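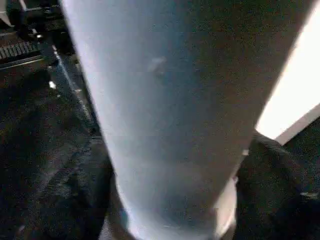

1/ Plain cylinders, the case against

Smooth, matte, pale blue going gray down one side. No handle that I can find from this side. I keep seeing this look on bottles, lamps, speakers and trash cans, and I'm not sold on any of it.

2/ Matte finishes get praised as "forgiving." Forgiving of what? There's a small pale smudge partway up this one and my eye goes straight to it. On a shiny surface I'd have blamed the light and moved on. Could still be the light, I suppose.

3/ I bought a Flasska bottle in January because the box said the coating was good for 1000 washes. Mine has had maybe one a day. You can do the math on how long I'd need to wait before complaining.

4/ Then the rounded bottom. Looks lovely with the light running along the edge. Now put a shape like that on a crooked shelf and walk away. I wouldn't.

5/ Plasesar sells a plain white one for $44. Tarkico sells what looks to me like the same thing in "glacier" for more. I asked the store what the difference was and got told it was "the feel." I felt both. No.

6/ Yes, I know, wipe it with a damp cloth, no scrubbing. I've read the care card. It's 4 pages long for an object with one side.

7/ Someone will reply that blue hides marks better than white. Maybe on the dark side. On the bright side it's close to white anyway, so what did you pay for?

8/ Going to keep using the old dented steel one from the Greenberg sale. It rattles a bit. If the Flasska still looks decent next January I'll post about it.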